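Right, thread time. I've spent the whole evening sorting old gears on a bit of dark cloth and I'm far too happy about it, so you're all coming with me.

1/
Background for anyone new: back in the spring I bought a job lot of parts from a clockwork-and-odds stall at the Prirar market. One biscuit tin, very heavy, sold as "cogs, mixed". I paid 40 quid and carried it home like a baby.

2/
The tin has been under my desk ever since, because every time I lifted the lid I got overwhelmed and put it back. Tonight (Jun 12, 2026, let the record show!) I tipped the lot out. All of it. There was a noise.

3/
First discovery: oil. So much old oil. It had gone to that sticky brown stage where everything is glued to everything else. I peeled a gear off the bottom of the tin and it took a perfect ring of paint with it. Gorgeous. Slightly ruined my sleeve.

4/
Cleaning method, as people always ask. Warm water, washing-up liquid, old toothbrush, then straight on to a towel and under the hairdryer. You have to dry steel quickly or you'll get that orange bloom by morning. I learnt that on my very first tin and I still feel bad about it.

5/
For the really gummy ones I let them sit in a jam jar of white spirit with the window open. Lid on, swirl, go and make tea, come back, swirl again. The colour of the liquid afterwards is properly disgusting and I love it.

6/
Brass doesn't go in with steel, by the way. No deep science from me there, I just like to keep the jars apart so I know what's what when I fish things out with the tea strainer. (It's a retired tea strainer. It knows what it did.)

7/
OK, sorting! This is the good bit. I used to sort by size, which feels obvious and is hopeless. You end up with a heap of things that look alike and won't mesh with each other at all. Big gear, little gear, teeth completely different, sadness.

8/
What matters is the tooth size. Two gears only run together nicely if their teeth match, whatever size the wheels are. So now I pick one gear I like, call it the parent, and try everything else against it by rolling the edges together with my fingers.

9/
You can feel it straight away. A good pair goes round with a soft, even tick. A bad pair climbs up on itself and jams, or rattles about with loads of slop. After an hour your fingertips just know.

10/
Then the hole in the middle. I've got a set of plain rods that I use as gauges - slide the gear on, give it a wiggle, move up a size if it's loose. Anything that fits the same rod goes in the same pot. Simple, very soothing, highly recommended with the radio on.

11/
Someone asked me last time why I lay everything out on dark fabric when a tray would be tidier. Little things don't roll away! A pinion on a bare table is off the edge before you've even let go of it. On cloth it stays where you put it, creases and all. And the teeth show up so clearly against the dark that you can spot a chipped one at a glance.

12/
Also it's just lovely to look at?? Bright metal on charcoal cloth. Look how the light comes off the flat faces in streaks, out from the hole in the middle. I put the kettle on and then stood there looking at them until it boiled.

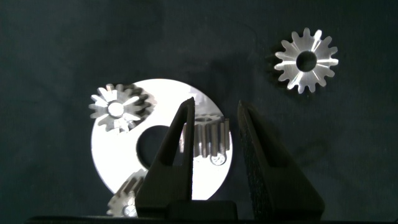
13/
A word about pinions, my favourites. A pinion is the small gear of a pair, the one that does all the running about while the big wheel takes its time. The long stubby kind is brilliant because there's room for a wide gear, or even two side by side, along the same set of teeth.

14/
They're also the ones that wear out first. Fewer teeth, so each one gets used more often. Stand a pinion on its end and look straight down it: if the teeth have gone a bit hooked, like little waves, it's had a long life. I keep those for display. They've earned it.

15/
And big flat washers! Underrated! I used to chuck them in the scrap pot, now I save every one. A nice smooth washer behind a gear stops it rubbing on whatever it's mounted to. If your mechanism is stiff and you've tried everything, try a washer.

16/
Score so far: 70 parts cleaned, 6 pots filled, 2 mugs of tea forgotten entirely. There's still a layer at the bottom of the tin that I haven't been brave enough to separate. It's more of a single object at this point.

17/
What's it all for? I'm making a hand-cranked thing for the wall. You turn a handle at the bottom and the whole lot goes round, no purpose whatsoever. It's called Jurketti. It has been called Jurketti since before I had a single gear for it and I won't be taking questions on the name.

18/
The plan is a plywood back, rods for axles, and everything in view. I made a cardboard version last June and it worked for nearly a whole turn before the middle gave way. Best turn of my life!

19/
If you fancy starting your own tin: begin small. Dead printers are good, so are old wind-up toys and kitchen timers that have given up. Unplug anything with a plug first, obviously, and stay well away from the insides of microwaves and old tellies.

20/
Label your pots as you go. I always think I'll remember and I never, ever do. Masking tape and a pencil, rod size on the front, "steel" or "brass" on the lid.

21/
Tomorrow: the sticky layer, then a very thin wipe of oil on everything that's clean. If you've got a good trick for getting a seized collar off a rod without bending the rod, please reply, I've got three of them soaking and I'm not hopeful about the long one.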